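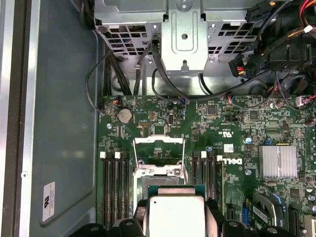

Fig. 1. Inside of the case, Dell board, cables still in.

Courses > Hardware Lab > Student Reports > Group 2

Overview Reports Schedule Contact

Old Desktop Teardown – Project Report
Joyce Swai, Wekesa Ndung'u
4 Jun 2022

Goal: take apart one donated desktop, list the parts, put it back together. 30 points total.

Side panel off first. Cables were the slow part – a lot of them come down from behind the metal bracket and it's hard to tell which goes where. We put tape labels on each one before unpluging. Should of done that from the start, had to redo the thin wires by the top of the board.

Coin battery is easy to find, round holder on the upper part of the board. Pushed the clip, popped out. Clock reset after, so BIOS date had to be set again.

Problems: lost one screw (found it, under the mat). Power connector is stiff, don't pull on the wires.

Reassembly took 134 minutes with the relabeling. Boots fine. Fan louder than before, didnt have time to check.

Related reports
Cadetti printer repair – Mwende Owino
Humia router setup
Dinik keyboard cleaning – Joanne Mellor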